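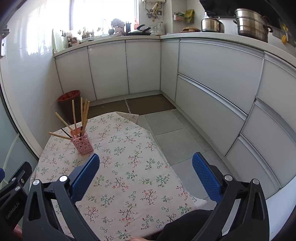 October, Saturday, kitchen bench again

Third go at the walnut ink and I'm finally getting somewhere! Kirsty McAlister dropped off a sack of green hulls from the Sondville tree on her way through, still smelling like a lemon somebody left in a shed, so I had no excuse to put it off.

Weighed out 183 g of hulls after picking off the worst of the bugs. Covered with rainwater in the old enamel pot (NOT the good one, Vaughan, I labeled it) and kept it just under a simmer for 7 hours. Topped up twice, forgot once, caught it by the smell. By 4 pm it had gone from weak tea to something like used motor oil.

Strained through the coarse sieve, then through an old cotton pillowcase. Squeezed the pillowcase harder than I should have and got sludge in the batch, so it went through again. My thumbs are brown and will be until Thanksgiving, I expect.

Cooked the strained stuff down by roughly half. Split it into two jars:

Jar A: plain, with a clove and a splash of vodka to hold off the mold.
Jar B: same, plus a pinch of iron water from the rusty nail jar.

Dip pen tests on the cheap sketch paper and on Tipene Tuhiwai's offcuts. A is a lovely warm brown, a bit thin on the upstrokes. B goes down gray and then darkens while you watch, much closer to black, but it feathers like crazy on the sketch paper. On the offcuts it behaves. So that's a sizing problem and I should quit blaming the ink (I blamed it all last batch, sorry Rangi, you did tell me).

Gum arabic next. Letay Gebremichael uses far more than I do and her lines stay crisp, but hers also clogs the nib if you stop to answer the phone. I'll try a small dose in half of jar B and leave the rest alone.

Taped a strip of each to the south window with the top covered, to check fading.

To do: more cloves, wide-mouth jars, get my sieve back from Vaughan. Hulls left over are in the freezer, bottom drawer, double bagged. Please don't thaw them.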